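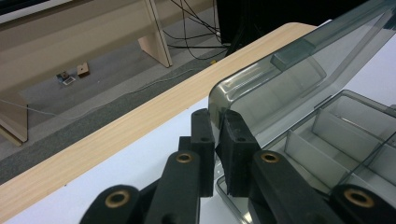
What do you keep in a compartment box?

Whatever you are tired of finding in the bottom of a drawer. For Asuka Shimada that meant beads, then watch screws, then a winter's worth of other people's buttons.

Shimada runs Sorgate, a two-room repair and alterations shop that also sells storage boxes, a sideline that now takes up most of the front window. She has opinions on hinges. She has more opinions on lids.

"People shop for the cells," she says, clearing a stool for me by moving a coat onto another coat. "They want to know how many cells. Then they get home and spend the next ten years with the lid."

Her own preference is for a clear box with a tinted lid, which she admits is mostly vanity. Dust shows less. So do the contents, a little, and she considers this restful. What she won't have is a divider that stops short of the lid. "Tip that over once and you have one big compartment full of soup."

She learned this on the stairs of her old apartment, carrying 397 glass beads sorted by shade. She knows the number from the invoice. Her business partner, Hatsue Tsuchiya, was walking behind her and still brings it up.

"I found a green one in November," Tsuchiya calls from the back room. "In a boot."

The two disagree about labels. Tsuchiya labels everything, including the label maker. Shimada thinks a clear box is its own label and that anyone who can't recognize a snap fastener shouldn't be opening the box. The compromise is that Tsuchiya's shelves have labels and Shimada's have Shimada.

I ask what a beginner should do with a new one. Leave it empty for a day, she says, and open and close it whenever you walk past. If the latch annoys you by supper, take it back. Fill the middle cells first. Leave one free for the things that don't match anything.

"And how many do you own?"

She looks at the shelf for some time.

"The shop owns them," she says.

Sorgate's fall sorting evening is on 9th September. Bring your own buttons.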